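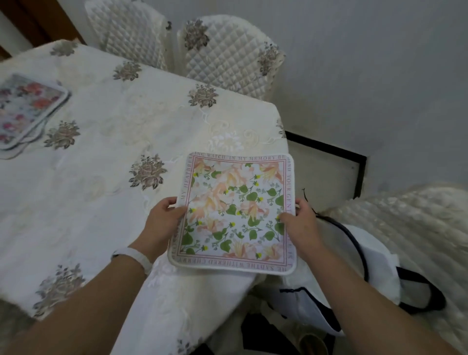
Floral placemat, pink border, over the quilted cloth.

October 10, 2021
Posted by Dean Furnival

Glue trials, continued. The hide glue from Grabner arrived in a paper sack with a hole in it, so the bench drawer is now lightly seasoned. Weighed what was left and got 502 g, which will do for the winter if Gholamreza stops making it up by the bucket.

Soaked one batch overnight, 10 g of granules to cold water, covered with a saucer. Mechthild's note on the wall says two hours is plenty. Mechthild's note also says the pot thermostat works. I set it to 60 C and the glass thermometer read 71, so batch one went stringy and smelled like a wet pony. Binned it.

Batch two, watched like a soufflé. Much better. Brushed it on the spines of the three practice books (the Radari catalogs, no great loss to literature) and lined two with mull and one with plain kozo. The kozo one opens flatter. The mull ones open like a mousetrap. Possibly I put on too much glue. Mechthild will say I put on too much glue.

Left all three under the nipping press for 24 hours. Forgot waxed paper on the third, so it is currently also part of the press.

The 164-page catalog had a split between the fourth and fifth sections that I'd missed. Resewed with the thin linen thread, two needles, one of which is somewhere in the rug. Shoes on, please.

Placemat lettering runs all the way around the border and turns each corner. Would like to try something like it in blind tooling on a box lid, once I can tool a straight line.

To do:
- new thermostat, or a sign on the old one
- ask Parvaneh what ratio she used on the atlas in her class
- kozo again, thinner coat
- free book three
- order mull before November, Drateo is slow

Recent entries
Paste paper, or how to ruin a sink
Ehsan's board shear, adjusted at last
Dalteck knife blades: a grudging yes
Leather paring, first blood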